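This site uses cookies to remember your preferences. Accept all | Manage settings

Mastow Desktop Tidy Set: the open bin and the little trash can

3/20/22
By the Skumedmont Home Notebook
5 minute read

I should admit up front that I have a weakness for small containers. Put me in a store with a shelf of little tubs and I will stand there opening and closing lids until somebody comes to ask if I need help. So when the Mastow set turned up at Schumacher, the housewares store I stop at whenever I have an errand downtown, I already knew it was coming home with me. I'd gone in for picture hooks (I forgot the picture hooks).

You get two pieces in the box. There's a low open bin in a soft off-white, and there's a tiny cylindrical trash can with a domed lid, the sort of thing you stand on a desk or a craft table for pencil shavings and snipped threads. The color name on the box is Faltuvia, which I assume somebody was paid to come up with. I'd call it the color of vanilla ice cream. Mastow sells the pieces separately too, but the set was a little cheaper and I liked the idea of them matching.

My problem, and maybe it's yours, is the toy drift. We have a long white table in the back room that is meant to be for sewing and wrapping presents, and it has slowly turned into the place where small toys go to live. I don't mean the big things, which have a toy box and mostly stay in it. I mean the play food, the little animals, the one block that got separated from its set, and all those bits you pick up off the floor before vacuuming and put on the nearest flat surface. By suppertime you can't find the table.

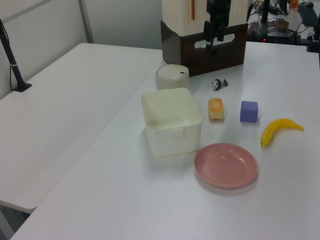 What I wanted was something I could sweep everything into with one arm when I needed the space, and the open bin is very good at that. It's low enough that you don't have to lift things up and over, and it's open all the way across the top, so there's no fiddling with a lid when you have a panda in one hand and a banana in the other. A toy banana, I should say, although a real one would be fine too and I have used the bin for clementines on a couple of mornings when the fruit bowl was in the dishwasher. The play food goes in, the animals go in, the purple block goes in, and it still doesn't look like a heap.

The size took me a day or two to get used to. I had pictured something deeper, and if you are hoping to store a whole set of blocks or a family of stuffed bears you'll be disappointed, so please measure before you buy. I tried it with the pieces of a 1000 piece puzzle one evening and it was happier as a sorting tray for the edge pieces than as a home for the whole lot. For the odds and ends of one table, though, I've come to think the size is just right. When it's full, that's my sign that some of it needs to go back upstairs.

I like the shape as well. The corners are slightly rounded and there's a small tab at the rim that gives your fingers something to find when you slide the bin toward you. It isn't a proper handle, and I wouldn't carry the thing across the house by it with a load inside, but for pulling it across a tabletop it's a nice touch. My only real grumble is that the pale plastic shows every smudge. I had faint marks on the inside before the first week was out, and while most of them come off with dish soap and a soft cloth, there's always one that seems to settle in. If you have children who are fond of markers you might look at a darker color, if Mastow ever makes one.

Now, the trash can. I bought the set for the bin and I'm almost embarrassed by how fond I've become of its little companion. It really does look like a full-size trash can that shrank in the wash, and every visitor we've had has picked it up. The domed lid keeps the contents out of sight, which matters more than you'd think when the contents are mostly thread ends and torn price stickers. I keep it right by the bin so that when I'm clearing up I can sort as I go, toys in one and scraps in the other. Before this I had a saucer for scraps, and the saucer got bumped, and then I was picking up thread for the rest of the afternoon.
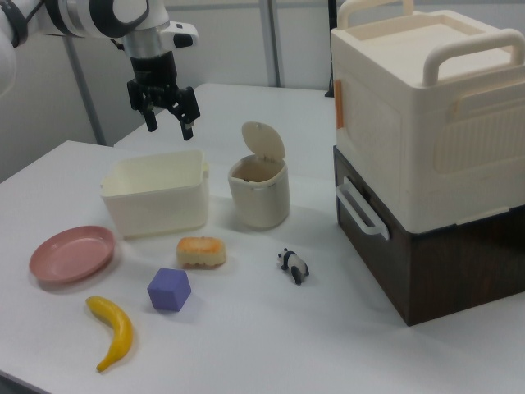 The open bin and the small trash can from the Mastow set, with space left between them on the white table.

It does fill up fast. If you are doing any serious cutting out you'll be emptying it more than once in an afternoon, and I wouldn't put anything damp in there, tea bags included, because it's small and closed and you will forget about it. I line mine with a twist of old tissue paper, which makes it easy to lift everything out in one go. Somebody at the store suggested cupcake liners and I've been meaning to try those.

One more thing about where to put them. Our table is a white one with another white table beside it, and I worried that pale things on a pale surface would look like a dentist's office. In fact I find it restful. The toys are the colorful part, all that yellow and pink and lavender, and the containers stay out of the way and let them be cheerful. On a dark wood desk I imagine you'd notice the set a good deal more, and you may like that.

As for wear, I've had nothing crack or go wobbly so far. The bin has been knocked to the floor at least once that I know of, and came up smiling. The lid of the trash can sits where it should and flips open without a struggle, even when I have glue on my fingers, and I usually do.

Would I buy it again? Yes, and I'm planning to go back in April for a second bin, this time for the kitchen counter where the batteries and rubber bands collect. I'd skip another trash can, much as I love mine, as one is plenty for a house our size. If you only want one piece, get the bin. If you sew or make cards, or you have a desk where little scraps pile up, get the pair and give yourself a treat. And if you see picture hooks while you're at Schumacher, think of me, I still haven't hung that mirror.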